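News from the allotment kitchen

Well, what a summer it has been for the Brenora Road plots! The plums came early, the beans have gone quite mad, and Siu-ming Fu has already brought in 18 jars of his green tomato chutney (do try it with a strong cheddar – it is lovely).

Our swap table will be back in August, and as always you are welcome to bring whatever you have too much of, even if it is only a handful of mint. Yanling Zeng is looking after the rota this year and would be so glad of a hand with setting up, so please have a word with her if you can spare an hour. We raised £200 last time, which went straight towards the new water butt by the Sadik gate. 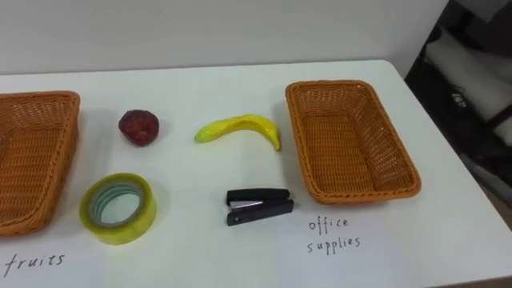 Woven baskets on the table, with "fruits" written in front of one.

Spare jam jars can be left in the shed at any time, lids on if you have them.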